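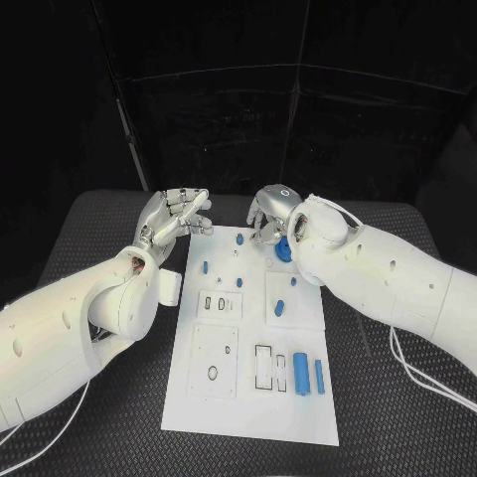 ロボット工学概論 第12回配布資料
シュタラウ実験棟の見学をふりかえって(講義ノート)
担当:ヒルデガルト・ヴェント

先日の見学、おつかれさまでした! 移動も含めるとかなり長い一日になりましたが、バスの中でもまだ指関節の話が続いていて、連れて行ってよかったと心から思いました。今回のノートは見学で出た話を講義の内容につなげるためのものです。第9回(接触と摩擦)と第10回(位置決め誤差)の資料を手元に置いて読んでください。欠席した人はこのノートと、最後に挙げる課題の1番だけで追いつけます。

1. 見せてもらった作業

ルルティフデン社の実演は、両腕のヒューマノイドによる組付けボードの作業でした。白いボードに青いペグや円柱が載り、穴や長穴のあいたプレートが並んでいる、あのボードです。現場の皆さんは「プブトン」と呼んでいました。もとは社内の試験計画の名前で、いつのまにかボードそのものの呼び名になったそうです。

作業を言葉にすると拍子抜けするほど簡単です。つまむ、運ぶ、向きを合わせる、入れる。幼児用の形合わせと何が違うのかと、行きのバスで誰かが言っていましたね。帰りには同じ人が、ペグを一本つまむだけでどうしてあんなに考えることがあるのかと興奮ぎみに話していました。そこが今日の本題です。

案内役のヤクブ・ガルバさんの最初の説明を、私のメモから写しておきます。

「青い部品を持っているあいだ、ロボットは部品のことをほとんど知りません。知っているのは自分の指の角度と、手首にかかっている力です。そこから部品の傾きを推し量るわけです」

第9回で接触点から物体の姿勢を推定する式を扱ったとき、教室の空気がやや重くなったのを覚えています。あの式が目の前で働いていたのです。私は説明を聞きながら、板書の図をもう一度描き直したくてたまりませんでした。

2. 多指の手を使う理由

質疑でいちばん盛り上がった話題です。単純な二本爪のほうが、ペグをつまむには確実ではないのか。もっともな疑問で、ガルバさんもあっさり認めていました。円柱を一種類だけ入れ続けるなら二本爪でよい、手も安いし制御も楽だ、と。

話が面白くなるのは、同じボードに形の違う部品が混ざったときです。細いペグが立っていて、太い円柱は寝ている。寝ている円柱を立てた姿勢で入れたければ、どこかで九十度起こさなければなりません。二本爪の場合、いったん端をつまんで起こし、置いて、つかみ直すことになります。指に関節のある手なら、持ったまま指の中で起こせる可能性があります。これを手内操作(in-hand manipulation)といいます。試験に出しますから、英語も覚えておいてください。

ただし自由度が増えれば、失敗のしかたも増えます。指が一本遅れただけで部品は回ってしまいますし、回ったことに気づかないまま穴へ向かえば、縁に当たって止まります。実演で一度、ペグが斜めになったまま止まった場面がありましたね。あそこで押し込まずに少し戻し、円を描くように探り直したところは見事でした。見学者から声が上がったのもあの瞬間です。

3. 探り動作について

第10回の資料では、穴の位置の誤差がすきまより大きいとき、位置制御だけでは挿入できないと書きました。では実際にどうするのか。ティティラヨ・アリユさん(制御担当)が制御卓の前で話してくださった内容を、講義の記号に合わせて整理します。

まず、ペグの先を穴の予想位置の近くに軽く当てます。このとき押しつける方向だけは力で制御し、面に沿った方向は位置で制御します。第8回のハイブリッド制御そのものです。次に先端を面に沿って動かします。動かし方は渦巻きでも、往復でもかまいません。アリユさんの班では渦巻きを使っているとのことでした。穴の縁に落ちかけると、押しつけ方向の力がふっと下がります。その変化をつかまえたところで横の動きを止め、傾きを直しながら入れていきます。

力が下がったことをどうやって雑音と区別するのか、という質問も出ました(とてもよい質問でした!)。しきい値を一つ決めるだけでは足りず、力の下がり方と指の角度の変化を合わせて見ているそうです。ペグが指の中で滑った場合にも力は下がります。そのときは指の角度も同時に動くので見分けられる、という理屈です。ノートに図を描いて、二つの場合の力と角度の時間変化を並べてみてください。描けば一目でわかります。

傾きの直し方には順番があります。穴に少し入ったところで傾きが残っていると、ペグは二か所で当たり、押すほど固くなります。いわゆるジャミングです。第9回の摩擦円すいを思い出してください。二つの接触点の摩擦円すいが重なる条件を書くと、浅いうちに傾きを取っておくべきことが出てきます。アリユさんは式を使わず「浅いところで謝る」と言っていました。私は気に入ったので、来年の講義でも使わせてもらうつもりです。

4. 長穴のプレート

丸い穴と長穴では、難しさの種類が違います。丸穴の場合、ペグの軸まわりの回転はどうでもよいので、合わせるべき量が一つ減ります。長穴に平たい部品を入れるときには、その回転が効いてきます。そのかわり、長い方向には余裕があることが多く、短い方向さえ合えばよい場合もあります。

穴ごとに「どの向きの誤差に厳しく、どの向きに甘いか」を書き出す習慣をつけてください。現場ではこれを表にして、探り動作の向きを決めていました。長穴なら短い方向に往復させるのが早い、というわけです。何でも渦巻きで探すより、ずっと無駄がありません。

5. 試行の回数と記録

ビンタ・エクポさんの部屋で見せてもらった記録の話です。一つの動作の設定を変えるたびに、1000回の試行をひとまとめにして比べているそうです。同じ条件の試行を2回分、つまり2000回そろえてから判断した例も紹介されました。一度目のまとまりで良く見えた設定が、二度目では元の設定と差がなくなったという例です。

皆さんの実験レポートでは、10回ほど試して「成功率が向上した」と書いてあるものをよく見かけます。気持ちはとてもわかります。うまくいくとうれしいものです。でも成功率90%の動作を10回試したとき、全部成功する確率は三割を超えます。計算してみてください。0.9の10乗です。10回連続で成功したからといって、前より良くなったとは言えないことがすぐにわかります。

エクポさんがもう一つ力を込めて話していたのは、失敗の記録でした。成功は一種類しかないのに失敗は何種類もある。つかみ損ね、指の中での滑り、縁での引っかかり、途中のジャミング。これらを全部「失敗」と書いてしまうと、次に何を直せばよいかがわかりません。失敗の分類名は、実験を始める前に決めておき、途中で新しい失敗が出たら足していく。来週からの実習でもこの方式をとります。

6. ケーブルの話

休憩中にオナ・ペトラウスカスさん(機械設計)を囲んで聞いた話なので、全員は聞いていないと思います。私はここが見学でいちばん好きな時間でした。

腕のまわりには白いケーブルが何本も通っています。教科書の図にはまず描かれません。けれどもケーブルは腕を引っぱりますし、腕の姿勢によって引っぱり方が変わります。手首で小さな力を測ろうとしているときには、これが無視できません。ペトラウスカスさんの班では、何も持たずに腕をいろいろな姿勢に動かして力を測り、姿勢ごとの「何もないときの値」をあらかじめ作っておくそうです。ケーブルの取り回しを変えたら、その値は全部測り直しです。

第7回の重力補償と同じ考え方ですが、重力なら式で書けるのに対し、ケーブルは式で書きにくい。だから測る。この割り切りを、ぜひ覚えておいてください。

7. 質疑から

残りの質問をまとめて載せます。答えはその場で私が書き取ったものなので、言い回しは少し変わっているかもしれません。

・両腕は同時に動かしているのか。
場合によります。片方の手が部品を入れるあいだ、もう片方はボードを押さえたり、次の部品に近づいて待ったりします。二つの手が近づく作業では、まず衝突しない領域を分けてから動きを作るそうです。

・カメラはどこまで使うのか。
穴のおおまかな位置を知るところまで。手が近づくと、自分の指や手首で部品が隠れてしまうので、最後は力と指の角度に頼ります。

・ボードが少しずれたらどうなるのか。
探り動作の範囲に収まるずれなら、そのまま入ります。収まらなければ見直しからやり直します。

・学習で全部できるようにならないのか。
イブラヒム班(隣の部屋で別の試験をしていた皆さんです)が取り組んでいる最中とのことでした。人が遠隔で腕を動かした記録を学習に使っています。アリユさんは、渦巻きの探り動作と比べて勝ち負けが毎週入れ替わると笑っていました。

8. 課題

提出は3問をまとめて一つのファイルで。締切は2月18日です。手書きの図を撮影したものでもかまいませんが、文字が読める大きさにしてください。

(1) 直径dのペグを、すきまcの丸穴に入れることを考える。穴の位置の推定誤差がcより大きいとき、渦巻きの探り動作の一周ごとの間隔はどれだけまで広げてよいか。自分で仮定を置いて求めなさい。仮定は必ず文章で書くこと。

(2) ペグが指の中で滑った場合と、穴の縁に落ちかけた場合について、押しつけ方向の力と指の角度の時間変化をそれぞれ図に描きなさい。見分けのつかなくなる状況が一つでも思いつけば加点します。

(3) 身のまわりの「はめる」動作を一つ選び(電池、鍵、弁当箱のふた、何でもよい)、どの向きの誤差に厳しく、どの向きに甘いかを書き出しなさい。目を閉じてやってみると、自分の手がどんな探り動作をしているかよくわかります。

(3)は毎年すばらしい答えが集まるので、今から読むのが楽しみです。昨年は傘のボタンについて4ページも書いてくれた人がいました。

次回は実習室に集合です。5月の公開日に向けて、見学で見たものより小さなボードを班ごとに設計します。穴の形は自由です。第10回の資料と、失敗の分類名の案を持ってきてください。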